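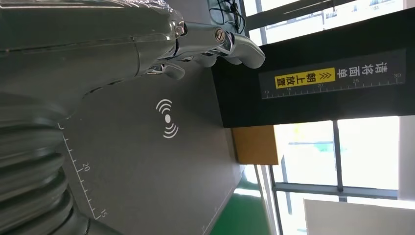 Grullbridge, 18 April 2025

Nudness Box and Surface Record
README and data card, second release

Summary

The Nudness Box and Surface Record is a table of measurements and written notes on small boxes and the surfaces on which they are set down to be measured, labelled or packed. It holds 1586 entries covering 222 boxes. Each entry gives the size of one box, the state of its lid and corners, and a short account of the surface beneath it, including anything printed there.

The record is kept at Grullbridge by the Zerinlow stores office. Neusa Queiroz is responsible for its contents and for this document. The first release was issued in August of last year under the title Cavalcanti List, after the building in which the work began. Readers who hold that version should replace it.

Reason for the record

The stores office issues boxes to several departments and receives them back after use. Complaints about lids that did not close and boxes that did not fit their shelves were frequent, and the written sizes held by the office were of little help. Some had been copied from suppliers' lists, others measured by hand, and a number of entries gave a length without saying whether it had been taken inside or outside the walls. The record was set up so that a person choosing a box could rely on a single set of figures, all taken in the same manner.

Notes on surfaces were added at an early stage. A box measured against a scale printed on the bench is read differently from one measured with a loose rule, and the two kinds of reading should not be mixed without a note.

What each entry contains

box_id: a short code given by the office. It stays with the box for as long as the box is in use.

length, width, height: outside measurements in centimetres, to the nearest half.

colour: one everyday word, such as black, white, grey or brown. Shades are not recorded.

lid: attached, separate or none.

wear: none, light or heavy. Heavy wear means that at least one corner has split or a wall no longer stands straight.

surface_colour: recorded in the same way as the colour of the box.

surface_print: a plain description of any lines, numbers or symbols on the surface. This field is left blank where the surface is unmarked.

method: printed scale or loose rule.

remarks: free text, usually one sentence.

Describing printed surfaces

The surface_print field caused more difficulty than any other in the first release. Entries ranged from a single word to a full paragraph, and some named a purpose for a symbol that the writer had merely guessed. The present wording is kept short and confined to what can be read or seen.

The opening picture shows the kind of marking concerned. A white scale runs along the side of the dark grey surface, with tick marks of differing lengths and the numbers 15 and 20. In the middle is a white symbol, a solid dot with curved arcs to either side. The approved entry for such a surface would be: "White scale at side, numbered. White dot with arcs at centre." The symbol is like those used for wireless or contactless devices, and this may be added under remarks. It should not be entered as proof that a device is fitted.

A printed scale does not always state its unit. Where no unit can be found, the scale is checked once against a steel rule before any box is measured on it, and the result is written in the bench book. Scales that do not agree with the rule are not used.

How measurements are taken

The box is placed flat with its longest side along the scale and one corner at the zero mark. The reading is taken from directly above. Lids are closed, and any handle or catch that projects beyond the wall is left out of the measurement and mentioned under remarks.

Each box is measured on more than one occasion and by more than one member of staff. The separate readings are kept as separate entries – they are not averaged in the released file. Readers who want one figure for each box are advised to take the middle reading. Card boxes in particular grow slightly wider with use, and a late reading may be the better guide to whether a box will fit its shelf.

Contents by method

Of the 222 boxes, 151 have at least one reading taken on a printed scale. The remainder were measured with a loose rule only. A further check was made on 100 entries chosen from across the file, in which the written size was compared with the box itself. Corrections arising from that check have been entered in this release and are marked "amended" under remarks.

Known faults

Black boxes on dark surfaces were at first recorded with poor edge readings, particularly near a window in strong daylight. The blinds are now lowered for these, but the older entries have been kept.

Wear is a matter of judgement. Two members of staff may differ between none and light, and no attempt has been made to settle such cases afterwards.

Inside measurements are not given. Thick-walled boxes hold less than their outside size suggests, and the office has not yet agreed a method for boxes with sloping sides.

Some codes do not run in order. Boxes withdrawn before the first release kept their codes, which have not been used again.

Use and sharing

The file may be copied and used within the departments served by the stores office. Outside readers may use it for study or for planning their own shelving, provided that the name of the record and the release are given. It should not be used to order replacements without a fresh measurement.

Corrections

Corrections should be sent in writing to Neusa Queiroz at the Zerinlow stores office, Grullbridge, quoting the box_id and the reading in question. Where a box is still in use it will be measured again before the entry is changed. Requests for new fields are held over until the next release.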